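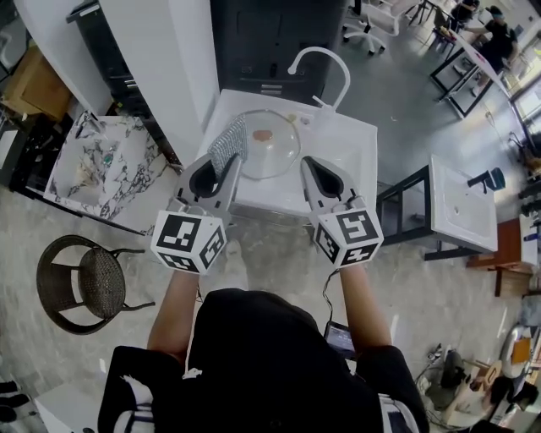

Why write rules for washing a plate at all, one commenter at Selvanayagam wanted to know, when any competent person can do it without being told? Because two competent people will do it two different ways, and if you plan to train a robot on hand-held gripper recordings, you will find out which way each of them prefers about a month after you could have done something about it.

I have read plenty of good practice guides for this kind of work and most of them are padding. What follows is the short list I still use. It covers sink tasks done by a person holding a gripper in each hand, with a camera at the head.

Before you start

Write down what a finished plate is. "Clean" is no use. Ours says: no residue visible on the top face from arm's length, plate left flat in the basin, scrubber out of the basin, both grippers open. You may disagree with every part of that. Fine, but write yours down.

Decide which hand scrubs and stick with it for the whole batch. The Melivville rule sheet lets the operator choose each time "for diversity." I don't buy it. If you want both hands covered, record two batches and label them.

Check the marker cubes. Each printed face should be flat, unscratched and free of food. Wipe them with a dry cloth. If a cube wiggles when you push it with a thumb, stop and tighten it, then redo the calibration. People skip the second half of that.

Look at where the cables go. A cable that can reach the basin eventually will. Run it up the arm and clip it, and keep anything with a screen or a battery clear of splashes.

Running the task

1. Start with both grippers open and in view above the sink. Hold still for a slow breath.

2. Pick up the scrubber. Pinch it near the middle. A metal scrubber held by one strand will unwind, and then you are recording a different task.

3. Touch the rim of the plate before you press on it. Glass slides. If it moves, steady it with the free gripper – lightly, against the edge, never by squeezing across the face.

4. Scrub from the rim in toward the residue. Keep your wrist turned so that at least one marker face points at the camera. You will forget this when the food doesn't come off.

5. Put the scrubber down outside the basin, open both grippers, hold still again, stop.

If you drop something, keep recording and pick it up. Mark the take as a recovery. Don't delete it, and don't mix it in with the clean takes either.

Checking afterward

Here is where I lose patience with most written standards. Trevurora's checklist has a box for "quality confirmed" and no word on how. Our last sink batch had 2,871 takes. By the box-ticking method all of them passed. When we watched them against the written end state, 497 failed, mostly because the scrubber was still in the basin at the stop.

So watch the last few seconds of every take. It's dull and it works. For the middle, a sample will do, but pick the sample by script and not by whoever is free.

What about safety standards?

Be careful here. A gripper in a person's hand isn't a robot working near people, and a rule sheet written for one doesn't cover the other. The Jonis template borrows its wording from arm cells, complete with an emergency stop that hand-held gear may not even have. Delete what doesn't apply. Then add what does: shoes with grip, broken glass procedure, cables off the walkway, gloves for anyone with cuts on their hands.

Review the sheet again when the sink, the scrubber or the gripper pads change. We last did ours in September.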